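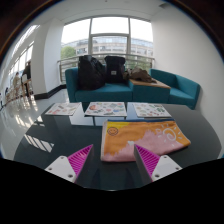
From: Welcome table rota
To: Susach-list
Date: Sun 20 October
Subject: Re: [Susach-list] Pouches and sticker sheets for the spring packs

On the list last week, someone wrote:

> Can whoever has the sample pouch say whether it will take a
> sticker sheet without folding? The Arnix order form wants a
> yes or no on the larger size and I don't want to guess.
> Also, are we doing one sheet per pack or a choice? Last
> March we let people choose and ran out of the bright ones
> on the first morning.

Replying to both points, and to a couple of things that came up off list.

I had the sample out on the black table by the teal sofa this afternoon with the sheets next to it. It is the orange, yellow and pink one with the sun on it. The larger sheets need folding once, and I would not want to do that to them as the crease goes straight through the stickers. The small sheets go in flat. So the answer for the form is yes to the larger size, if the price holds. Arnix quoted 157 for the box in the small size and have not yet sent a figure for the large.

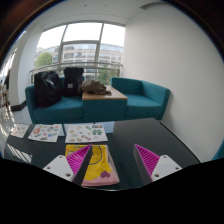

The sample pouch, smiley side, with some of the sheets behind.

On choosing, I would rather we made the packs up beforehand. Last time the queue went back past the door while people went through the sheets, and the plainer ones were left over. We still have 84 of those in the cupboard. I suggest one bright sheet and one plain in each pack until the plain ones are used up, then one bright only.

For those who asked, the pattern is the one Gallardo list as 3033. They do the same thing in a green, but you have to take more than 12 of a colour, and I don't think we need two. 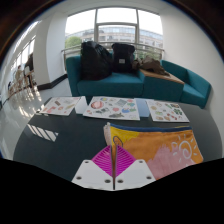
The other question was whether to put the cards in the pouch or hand them over separately. I am for putting them in. They get left behind otherwise, and a card takes up no room. If it goes in first, against the back, the sticker sheet keeps it flat. Zip closed before they go in the crate, please. Last March half of them were open and we spent the first hour picking cards off the bottom.

Hokska have said we can use their upstairs room for the packing, but they need the tables clear by five. Please bring your own scissors. The tape is in the cupboard with the plain sheets.

If you disagree about the size, reply to the list before Thursday. The form goes in that evening.

--
Susach-list: reply goes to all members
To leave the list, send a blank message with "unsubscribe" in the subject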